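Ticket: Gear demo stalls before last gear (open day machine, Kendthorpe)
Raised by: me, demo desk
Status: Closed, with one thing left over
Priority: High, then Low

Hello support, me again. I know I only closed the last one on Monday, sorry!

As you'll remember we've got the open day coming up in June and the gear demo is meant to be the thing people see when they come through the door at Kendthorpe. It's the simulated one, running on the big screen, with the arm putting the gears on the board. Visitors get to press the start button and watch. It worked beautifully for the Conneely visit last month and I haven't touched it since (I have touched it a bit, see further down).

What happens now is that I press start, the arm swings out over the table, gets near the blue gear and then just hangs there. No error on the screen. The little status light in the Berkance panel stays green, so as far as the software's concerned everything is lovely. Twenty seconds later I get "step timed out" and the whole thing resets.

What I've tried so far:

Restarted the demo. Same.
Restarted the PC. Same.
Pressed start very firmly. Same, but I felt better.
Loaded the Clulari background instead of the old workshop one. Same stall, so I've put the workshop back. I like the workshop, it's got a bit of character with that battered wall, and the visitors always ask about it.
Ran it with the sound off, as somebody here was convinced it was the sound. Same.

I paused it at the stall so you can see where it gets to.
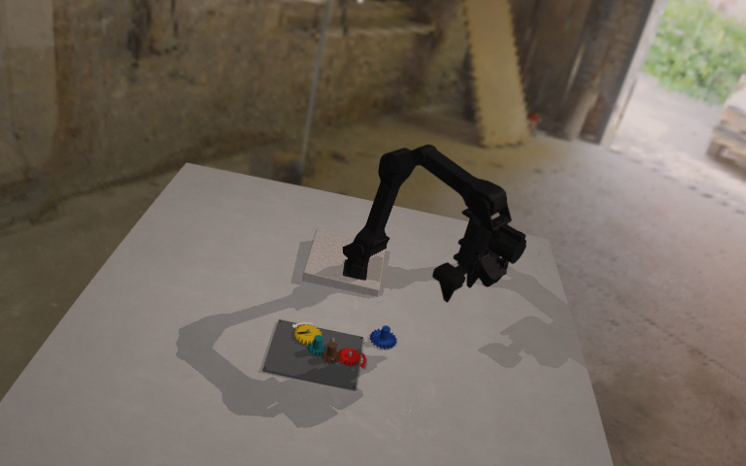
Paused at the stall. Blue gear still on the table, gripper up in the air with nothing in it.

So it's only the blue one it objects to. If I start from an empty board it'll do the yellow, teal, brown and red without any fuss, and then we get this. I also tried skipping straight to the last step from the menu and it stalls in the same place, so I don't think it's getting tired!

Log from the panel, copied by hand, so blame me for typos:

step 5 start
target found: gear_blue
approach height 168
waiting for approach
waiting for approach
step 5 timed out

Update, after lunch

Thanks for the quick reply. You asked what the approach height is on the other steps. It's 125 on all four of them. I hadn't even noticed that the last one was different, I'd been staring at the "waiting" lines.

You also asked whether anyone had edited the step file. Right, so. Before the Conneely visit I made a copy of it because I wanted the arm to lift a bit higher on the last gear. It looked more dramatic from the back of the room. I'm fairly sure I did that in the copy. I'm now a lot less sure which one was the copy.

Update, later the same afternoon

Found it. There are two step files in the demo folder, one called "openday" and one called "openday new", and the panel's been loading the new one. That's my dramatic one. I've pointed it back at the plain one, where step 5 says 125 like the rest, and it picked up the blue gear first go. I ran it over 20 times while I was doing the name badges and it didn't stall once.

What I don't understand is why my version was fine for Conneely and not now. Did something change in the last Berkance update? You mentioned there's an upper limit on the approach height that used to be ignored. If it's 162, as you thought, then my 168 would be just over it and the arm would sit there waiting for a height it isn't allowed to go to, which fits what I saw. I tried 162 exactly, for science, and that works too. 163 stalls. So I think you're right about the limit.

I've left it on 125 for the open day. It's less of a show but I'd like the thing to finish in front of people.

Two requests while I've got you:

Could the panel say something when the height's too big? A red light would do. I spent most of a morning looking at a green one.

Could the reset button be moved away from the start button on the visitor screen? The children who came in with the last group went for reset every single time, and then they think they've broken it. I can put a bit of tape over it if not.

Update, next morning

Ran it from cold first thing, exactly as I'll do on the day – PC on, screen on, start. All five gears on. I've renamed the other file "do not use" and moved it out of the folder.

Happy for you to close the stall. Please keep the warning light request open, or tell me where to raise it and I'll send it there. The tape's on for now.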